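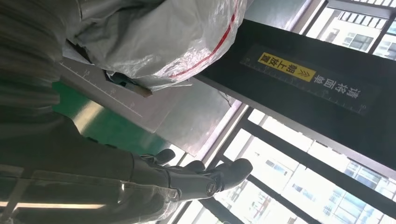
Which end effector was used for these recordings, the hand or the metal one?

Both are in here, in separate folders, and every episode file carries a field called "effector" set to either hand or hook. If you only want one of them, filter on that field and ignore the folder names. I renamed the folders twice and I trust the field more.

Droruden: parcel handling trials, hand vs. hook

Hi, and welcome to my pile of wrist camera footage! I put Droruden together when I was trying to decide what to bolt on the end of an arm for handling soft parcels, the floppy kind that change shape when you look at them funny. I had a jointed hand and a much simpler metal gripper, I kept going back and forth, and at some point I figured I should record everything the same way and compare properly. So that's the comparison, plus the notes I wish I'd had when I started.

What you get

There are 9 sessions. 5 of them use the hand and the rest use the metal gripper (I call it the hook all over the code, sorry, it stuck). Each session folder has the wrist video, joint positions, commanded positions, and a short text file where I complained about whatever went wrong that day. The complaints are worth reading before you train on anything -- session 6 has a clock problem between the video and the joint log, and I never got it fully lined up.

The controller side

I ran everything through two controllers. Clultness is the plain position one: you send it a pose, it goes there, and it doesn't much care what's in the way. Ranasinghe is the compliant one and it gives a little when it meets resistance. On hard boxes I could hardly tell them apart. On bags I liked Ranasinghe a lot more with the hand, and to my surprise I liked Clultness more with the hook, where the extra give made the tip wander just as I wanted it to commit. Your mileage may vary, my gains were tuned by ear and by patience. 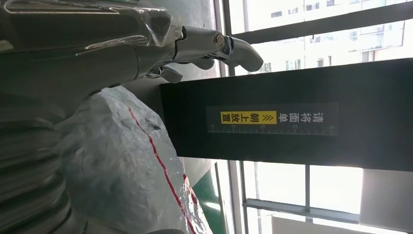
My biggest headache with the hook was approach angle. With the hand I could come in sloppy and let the fingers sort it out, but the hook wants to arrive at one particular angle or it just pushes the material along ahead of it. Woven sacks like the white one with the thin red stripe are where I'd start if you want to see how different the two are, with all those creases and no flat face to aim for. The tip on this finger is rounded, so I was less nervous bringing it close to the weave than I would have been with something pointy. I still kept the speed low on the last stretch. You'll find that value in the config as approach_slow, and please don't do what I did and leave it at the default for a whole afternoon.

Light and exposure

The wrist camera is on auto exposure in the early sessions and locked in the later ones. Locked is nicer for training and uglier to look at. Whenever the wrist turns toward the windows, the glass blows out and anything dark in front of it loses detail. I thought about throwing those stretches away and decided to leave them in, partly out of laziness, partly from wanting a model that can cope with a bright window. There's a per-frame brightness column if you'd like to drop them yourself.

Loading it

The loader lives in the grullberg folder (Grullberg is just my name for the little Python package, it doesn't mean anything). Install it, point it at the root folder, and ask for sessions by number. It gives you video frames matched to the nearest joint reading. If you ask for session 6 it prints a warning and hands it over anyway.

Things I'd do differently

I'd calibrate the wrist camera again every time I swapped effectors. I did it once per effector and assumed it would hold, and I can see a small shift creeping in by the last hook session. I'd also log motor current from the start, which I only added for the final 2 sessions, so there's not much there to compare. And I'd write down which parcel was which! The object names in the early notes are things like "big soft" and "other soft", and even I can't decode them anymore.

So which one won?

For bags, the hand, by my reckoning, as long as you've got the patience to keep it in tune. For anything with a firm edge I'd take the hook -- fewer joints, fewer surprises, and I spent a lot less time hunting for dead motors. I haven't tested either one on anything heavy, so please don't take this as advice for heavy stuff.

If you find a mislabeled episode, open an issue with the session number and the frame, and I'll fix it in the next upload.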